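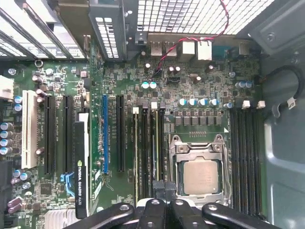

Figure 1. Motherboard in the open tower case, cooler removed, with the processor in its socket and memory slots on both sides.

3.2 Cleaning and reassembly of the workstation

The tower was handed to our group in January after it had shut down under load several times. Meinrad Brunner and Gladys Pacheco did the bench work; Emil Hofstetter kept the log.

The side panel came off first and the case was laid flat. The cooler was unscrewed crosswise, a half turn at a time. Old paste was wiped from the heat spreader with a lint-free cloth and alcohol. The processor was left in the socket during wiping so that no alcohol reached the contacts.

The memory slots lie in two banks of four, one on each side of the socket. Modules were labelled by slot before removal and put back in the same order. The Quadro K420 graphics card was not exchanged. The finned chipset heatsink was brushed but not lifted, as we had no replacement pad.

The capacitors were checked by eye for bulging or leakage and the result entered in Appendix B. No electrical test of single parts was made.

After reassembly the machine ran at 100 % load for around 2 hours without shutting down. The fan settled at 1389 rpm, against 1833 rpm in the run before cleaning. Room temperature was not logged in the first run, so the two fan speeds should be compared with care. The repeat run is given in section 3.3.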